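Keeping the Hinden tapes playable
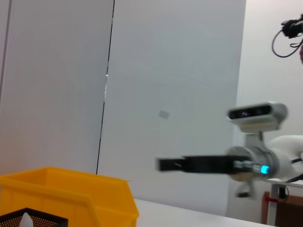
White robot arm with a black gripper and a depth camera mounted on top.

The owner of Torken Tapes has been putting out live recordings of country and rockabilly singers since the label was a mail-order list on two sheets of paper. The latest release, a double cassette from the Hinden Hall benefit concerts, came out in May and is already down to its last 40 copies.

"They were recorded off the desk by the fellow who ran the sound," he says. "He kept the lot in a shed. When the family rang me there were 352 cassettes, and most of them had nothing written on the label."

Sorting them took the better part of a year. He listened to every side in real time, in the evenings, and wrote down whatever was said between songs. Stage talk turned out to be the best guide to dates. Singers thanked the local footy club, or mentioned the weather, or announced a raffle.

"You get a raffle drawn in the middle of a set and you can match it to the paper," he says. "I left those bits in. Some buyers complain, but I like hearing the room."

The sound varies. The first tape is clear, with the vocals well forward. The second has a hum through the whole of side B, and one ballad fades out where the cassette was turned over. He decided against repairing the join.

The transfers were done on a Meliler deck he bought second-hand and has rebuilt twice. Belts are the trouble, he says, and the pinch rollers go hard if the machine sits over winter. Blank stock is harder again. His usual supplier closed, and he now buys in small lots from Mohmand, at roughly double the old price.

"I could do it all as downloads — people ask me every week," he says. "But the people who were at those shows want a cassette. Plenty of them still have one in the car."

There are 36 songs across the set, including a gospel medley he has never found on any other recording. He is still trying to work out who played steel guitar on it, and would be glad to hear from anyone who was there.

A second Hinden set is planned, though the artwork has not been started.

Contact us | Copyright Torken Tapes, all rights reserved | Back to top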